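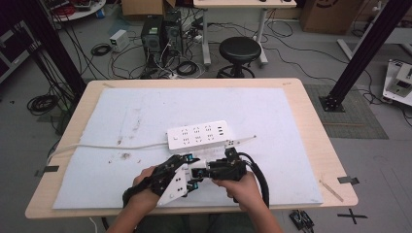 The cable table at Bruvwood, with a power strip on the foam board.

Bruvwood workshop refit: progress report to the Kadon fund
Prepared by Yanti Ngau
2023-02-08

Dear all,

I'm very happy to be writing this one. When I sent the last report we had a room full of boxes and a long list of things we hoped to do with it. Now we have a room people can work in, and they've started turning up early to get a good place! The power and cables part of the refit, which your grant paid for, has come on faster than any other part, so most of this report is about that.

Where we are

The tables are in. We went for light wooden tops with rounded corners in the end, and I'm so glad we did. The dark ones from the Muvwood store would have been cheaper, but small white parts are far easier to find on a pale top when you drop them, and everyone who walks in says how bright the place feels. The foam board on the cable table was a bit of an experiment. We wanted something soft to put plugs and strips down on, so that the table top wouldn't get scratched and small bits wouldn't roll away. It's big enough for a whole power strip with its cord stretched out, and it lifts straight off when we need the table for something else. It has picked up some brown stains and scuffs already, mostly on the left half, and I'd like to buy a spare before the summer.

The power strips are the plain white sort with two rows of outlets on top and small ports at one end for phones and other little devices. Each one gets looked over on the board before it goes out to a desk: cord, outlets, ports, then a label. It's slow work, but the group has got really good at it (much better than me). We have finished the strips for the front desks and are part of the way through those for the back.

Spending

Of the money set aside for this stage we have spent £1,194. That covers the strips, the foam board, tape, labels and the electrician's visit. The stools came out of our own budget. They are black with round tops and chrome bases, and they came from Gashi, who let us have them at a good price as we were collecting them ourselves. We have not touched the reserve.

What still needs doing

The floor is the big one. The tops of the tables look lovely and then you look down! The two black computer towers by the white desk are still standing on the floor with black cables tangled all round them, and there are coils of cable lying loose in front of the towers and further along. I would like all of it up off the ground. Our plan is to fix trays under the desks, run the cables through those, and give the towers a low shelf of their own. The trays are ordered. Once they are up we can also get rid of the cords that hang over the table edges, which I have asked everyone to step round with care in the meantime.

We have begun marking the floor with black tape so that things go back in the same place after a session. Tape is doing well as a cheap answer for now. If the layout still suits us in June we'll switch to something that lasts longer.

The other job is storage. Spare leads live in 2 crates at the moment, and finding the right one means tipping the whole lot out. Drawers would be a huge help. I've had a price from Gashi and will send it on separately.

The people using it

We had 33 names on the sign-up sheet for the open sessions, far more than I had dared to hope for, and the Thursday group has asked if it can stay on an extra hour. The cable table is the busiest spot in the room by a long way. People who said they would never dare open a plug are now rewiring lamps at the next table and showing their neighbours how it's done. It's a real joy to watch, and I wish you could all come and see it. (You can! Just let me know which day suits and I'll have the kettle on.)

One change to the plan

I'd asked for a second set of strips to keep as spares. Looking at what we use, I think that money would be better spent on the drawers and on one more table like the first. The cost comes out the same. I would need your agreement before ordering, and 6 weeks should be enough for delivery, so a reply by the end of the month would be a great help.

Next steps

Trays up under the desks and the towers off the floor
Strips for the back desks checked and labelled
Loose cable coils sorted, tied and put away
Spare foam board bought
Drawers and second table ordered, if you agree

Thank you again for backing this. I'll write again once the trays are in.

With warm wishes,
Yanti Ngau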